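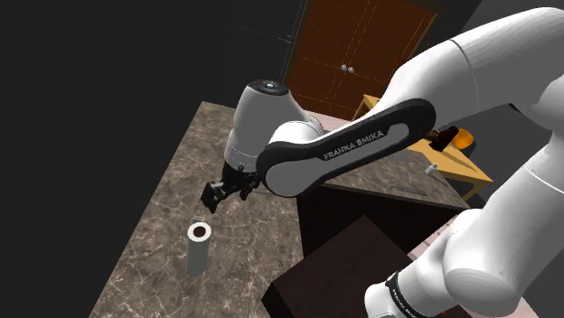 Katalin Deák
23 October 2022

Kitchen roll won't behave in my sim - is it worth fixing before I build the real arm?

Hello all, longish one, sorry. I'm building a small arm on a bench at Kusitance (our shared workshop, I rent a corner of it) and the job I've set myself is fetching the kitchen roll. I want an arm on the end of the worktop at home that can pick the roll up, pass it to me when my hands are covered in flour or glue, and put it back standing up. My daughter thinks this is the laziest idea I've ever had and she may well be right, but I'm enjoying it enormously.

The real arm is a Rallix kit. I've got the base and the shoulder together and I'm waiting on the wrist bracket, which I printed wrong the first time (mirrored it, like an idiot) and which is now back in the queue for the printer. So in the meantime I've been doing the whole thing in simulation on my old desktop. There was a kitchen with a marble counter ready to download, and a Franka arm model that came with working joints, so I used those and didn't bother drawing my own. I know the real thing will be a lot smaller and wobblier! I only wanted to get my head round approaching and gripping before there's anything of mine that can be snapped off.

The picture at the top is from the room view, with the gripper open and the roll upright on the counter. I was ridiculously pleased with that one. It took me most of a weekend to get the arm to go where I asked without folding itself up.

What I'm stuck on is the wrist camera. I added one because I plan to have a cheap one on the real arm, and in some of the views from it the roll doesn't look as though it's on the counter at all. It looks as if it's hanging in the air over the marble, and I can't find a shadow under it anywhere. I've put one of those further down.

Then there's the gripping. I've run the same pick 45 times overnight with the roll starting in slightly different spots, and it got a proper hold 11 times. The rest of the time it either nudges the roll over or closes on one side of it and shoves it along the counter. When I watch it back from the room camera it looks as though it ought to have worked, which is maddening.

Things I've tried so far: slowing the last bit of the approach down, more friction on the fingers, more friction on the roll, a lighter roll, a heavier roll. The heavier roll falls over less but gets shoved just as much.

So really I'm asking two things. Is the roll floating, or am I being fooled by the camera? And is any of this worth sorting out, or should I leave it and wait for my wrist bracket? I'd like to have the real arm doing something by January, even if it's only pointing.
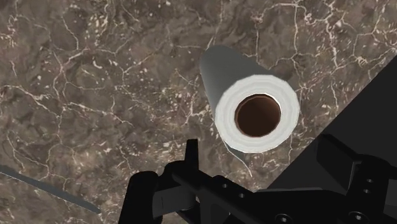
Wrist camera view, end of the roll towards us and the loose bit of paper hanging down.

Halász

I'd skip it. Simulated friction is nothing like real friction and a kitchen roll is soft, so whatever numbers you end up with will be wrong the day you bolt the real gripper on. Put some foam tape on the fingers and try it with a proper roll. Costs you nothing and if it drops it, who cares, it's a kitchen roll.

Also check your units. I once had a whole table in centimetres and everything else in metres.

Salasport

Lovely project, and please ignore your daughter. I did something similar with mugs a couple of years back so I've fallen into most of these holes already.

First the floating. I can't tell you for certain from one picture, and I don't think anybody could. A camera that close to the fingers, pointing down at a steep angle, makes it very hard to judge height. There's nothing in that view to compare the roll with apart from the marble, and that pattern is the same busy stuff all over, so your eye has nothing to measure against. I agree it looks suspended. But the missing shadow isn't proof either way. Plenty of simulators let you turn shadows off for each light, or for each object, or for each camera, and a camera you added yourself may well have come with different settings from the one that was there already. Look at that before you start moving objects about.

Better still, don't use your eyes for this at all. Ask the simulator for the position of the roll and the height of the counter top, at the same moment the picture is saved, and print them both into a text file. Do it for every picture. Then you can sit with a cup of tea and compare. Bear in mind that the position you get back might be the middle of the roll or it might be the bottom of it, depending on who made the model and what mood they were in. If it's the middle, you have to take off half the height when it's standing up, and only the radius when it's on its side. I lost an entire evening to that with my mugs.

Now the gripping, where I think there's a more interesting suspect. Every object in these things has two shapes, the one that gets drawn and the one that gets bumped into. They're often not the same! The drawn one can be quite detailed (yours even has the loose flap of paper, which I rather like) and the other might be a plain cylinder or even a box, to save the computer some work. If the bumping shape is fatter than the drawn one, or sitting a bit to one side, your finger hits thin air and pushes the roll before it seems to have touched it. From the room camera that would look exactly like something that ought to have worked.

There'll be a setting somewhere to draw the collision shapes. Switch it on and do one pick by hand, very slowly, stopping every little while. If there's a gap between the finger and the paper when the roll starts to move, you've found it.

A couple of other things while you're in there:

Have a good look at the loose flap. If whoever made the model wrapped the bumping shape round everything, flap included, the whole thing will be lopsided, and it'll be worse from some directions than others. Turn the roll a bit between tries and see whether your good grips bunch up on one side. You've already got the overnight runs, so you may only need to save the starting angle along with the result.

Check which point on the gripper you're sending to the roll. If it's the wrist flange and you think it's the fingertips, you'll be off by the length of the fingers, and at a slant you'll be off sideways too. I keep a tiny coloured ball stuck to whatever point I'm commanding, so I can see where it really is. It looks daft but it's saved me many times.

Come straight down over it, or straight in from the side, and leave the slanted approaches for later. A standing roll is tall and light and it doesn't take much to tip.

And please put your friction back to what it was before you began. If you change five things and one of them helps you'll never know which.

As to whether it's worth it, I half agree with Halász. The friction and the squashiness won't carry over and I wouldn't spend another minute on them. The approach does carry over, though, and so does the muddle about which point is which, and so does everything you learn about the camera. Better to make those mistakes on an arm you can reset with a button. When your bracket's ready, measure where your real camera sits, put the simulated one in the same place and see if the views agree. If they don't, it's usually the bracket. (Mirrored, you say? I did that with a gearbox cover. Twice.)

One thing for the real one: hold the roll by the outside with wide soft pads if your kit gripper opens far enough. If it doesn't, you might be better off going down into the cardboard core and pushing outwards. Measure a full roll before you print anything else.

Katalin Deák

Oh, this is brilliant, thank you both. I did the collision shapes straight after tea and Salasport, you were right, the invisible one was sitting to one side! It was a plain cylinder, the right size, but shifted over by 15 mm. I've moved it back to match, put all the friction back as it was, and left it running tonight with the starting angles saved.

The shadows I haven't got to the bottom of. There's a tick box on the wrist camera and it was off, so that's one mystery less, but I still need to print the heights out properly before I say whether the roll is where it should be. I'll do that with the tea, as instructed.

Halász, units were fine, I did look. I've ordered the foam tape anyway.

And no, the gripper in my kit doesn't open wide enough for a new roll. I went and measured it in the kitchen and it's short by 3 mm, would you believe. So I'm either filing something down, going in through the core, or waiting until we've used a few sheets first. The family has voted for the sheets.

Halász

File the stops on the jaws, not the fingers. There's usually a bit of spare travel.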